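Two arms and a butcher-block top: a shared workshop build at Cendbridge

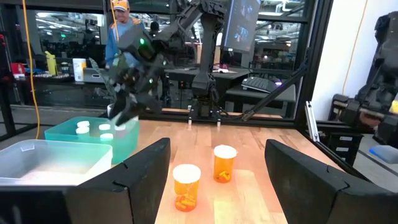 Pill bottles on the bench at Cendbridge, with the teal bin of caps to the left.

The arms went up in March, and the builder has been at the bench most Thursday evenings from then on. The project is called Pridach. It is a home-grown bimanual robot, built in shared space at the Cendbridge workshop by one member with help from whoever is in, and for now its whole job is to deal with bottles and their caps.

"I wanted a task with small parts and a twist in it," the builder says. "Picking up blocks gets dull very quickly. A cap has to come off straight, go somewhere sensible, and then go back on without crossing the thread."

The builder asked not to be named, having a day job at a firm that likes to be asked first.

Pridach began as a single arm clamped to a kitchen worktop. That lasted one winter. The clamp marked the wood, the family wanted the worktop back, and the arm shook every time it stopped quickly. Moving to Cendbridge meant a proper frame, and the frame took longer than anything else.

"I cut the first set of rails 8 mm short. All of them, same mistake, because I'd measured from the wrong face of the corner post. Those offcuts are now half the brackets on the rig, so they weren't wasted, but it cost me three weekends."

The top is pale butcher block. It was chosen for weight, and it takes a screw well when a fixture has to be moved. The builder would pick it again, with one reservation: the strips confuse the vision software under strong light, and the lamps overhead had to be shifted twice before it settled down.

The software that plans the movements is called Skukomura, a hobby project the builder shares with a few people online. It works out which arm should hold and which should turn. Early versions had both arms reaching for the same bottle.

"They'd meet in the middle and stop. The safety limit did its work, so nothing got bent. But you can't do much with two arms being polite to each other."

The fingers came from Anozie, a small supplier that sells them in pairs. The builder filed a notch into the inner edge of each one by hand. A plain flat finger let the bottle roll as soon as there was any sideways push. The notch gives the curve of the plastic somewhere to sit.

Bottles with something in them behave differently from empty ones. The capsules shift when the bottle tilts, and the arm feels that as a change in load. The early tests were all done empty, and the settings had to be done again afterwards.

Asked what it has cost, the builder gives a figure of more than 500 pounds for the frame, top and wiring, and declines to add up the arms. "They were bought second-hand over 2 years. I'd rather not know."

On a good evening Pridach manages 9 caps in a row before it drops one or needs a nudge. The usual fault is the grip slipping at the start of the turn. A softer pad is the next thing to try, and after that a better way of routing the cables, which still catch now and then when an arm swings wide.

Other members are welcome to use the rig if they book it on the board by the door. The builder asks that they leave the bins where they find them, as the positions are written into the program and take most of an hour to teach again.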